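## 7. Care of the Vanity Basin

The Kilamum vanity basin is glazed ceramic with a wide flat rim. Wipe it once a day and after any use of toothpaste, hair dye or soap concentrate.

**You will need:** a soft cloth, mild dish soap, warm water.

1. Remove loose items from the rim.
2. Rinse the basin for 20 seconds to clear grit.
3. Wet the cloth, wring it out and add a few drops of soap.
4. Wipe the rim first, then the side walls, then the bottom. Keep the cloth flat against the glaze where possible.
5. Finish at the drain. Work around the metal ring with light pressure.
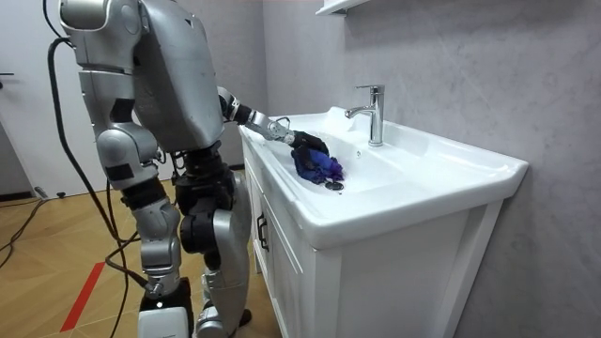 *Fig. 8 - Cloth in the basin, next to the drain.*

6. Rinse the basin and the cloth separately.
7. Dry the rim and the front lip. Water left at the joint between basin and cabinet can swell the door edges.

**CAUTION:** Do not use steel wool, scouring powder or bleach tablets. Scratches in the glaze are not covered by the Cesport warranty.

**Note:** Do not leave a wet colored cloth in the basin overnight. Dye marks can usually be lifted with baking soda paste - leave it on for 20 minutes, then rinse.

For drain removal and trap cleaning, see Section 8.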